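室内の残響を短くする 吸音材の配置と測定のメモ

リビングの音が響きすぎる件について、3月から少しずつ手を入れてきたので記録を残す。前回はフラッターエコーの確認方法まで書いた。今回は吸音材の選定と配置、および測定結果。

まず現状の把握から。測定は手持ちのオーディオインターフェースと無指向性マイクで行い、スイープ信号を再生してインパルス応答を求めた。スピーカーは部屋の短辺側、マイクは座ったときの耳の高さに固定。解析ソフトはHimerを使っている。無料版ではオクターブバンドごとのT20までしか出ないが、家庭用途ならこれで足りる。

対策前のT20は500Hz帯で372ミリ秒より長く、2kHz帯ではさらに悪かった。高域のほうが長いのは、床がむき出しで、カーテンも薄かったためと考えている。低域は石膏ボードの壁が板振動で多少吸っているらしく、思ったほど伸びていない。

吸音材はJamevicoのポリエステルフェルト板を22枚購入した。グラスウールのほうが単価あたりの性能は高いものの、自分で切断する場合は粉じんの処理が面倒なので見送った。フェルト板は厚みが薄く、壁に直付けすると中域以下にはあまり効かない。背後に空気層を取ると効く帯域が下に広がるため、角材で枠を組み、壁から浮かせて取り付けた。

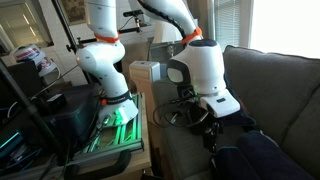
配置は一次反射点を優先した。壁に鏡を当てて、聴取位置からスピーカーが映る場所に印を付ける古典的な方法である。天井の反射点も同じ要領で求められるが、鏡を持つ人がもう一人要る。今回はAnselmo Henaoに手伝ってもらった。天井側は落下が怖いので、接着剤だけに頼らずワイヤーを併用している。

対策後の500Hz帯は248ミリ秒、2kHz帯は209ミリ秒。通話時の声のこもりは明らかに減った。手を叩いたときの「ビーン」という尾も聞こえない。一方、125Hz帯は測定誤差の範囲でしか動いていない。部屋の容積を考えると、この帯域は残響時間で論じるより個々の定在波として見るべきで、T20の数字にはあまり意味がない。

前回の記事に、Kwok-wai Yuenさんから「平行な壁の片側だけ処理すれば十分では」とコメントをもらった。フラッターエコーに限ればその通りで、片側だけの段階で測ったときにも尾はほぼ消えていた。残響全体を下げたい場合は吸音面積の合計が要るので、結局は両側に貼ることになった。

失敗も書いておく。最初に組んだ枠は角材が反っていて、フェルト板との間に隙間ができた。音響的な影響は小さいが、見た目が悪いので二つ作り直した。材は買ってすぐ切らず、室内にしばらく置いてから使うほうがよい。

次は低域。隅に置く厚い吸音体を自作するか、Pachecoの既製品を買うかで迷っている。先に聴取位置を前後に動かして周波数特性を取り、どのモードが問題なのかを確かめる。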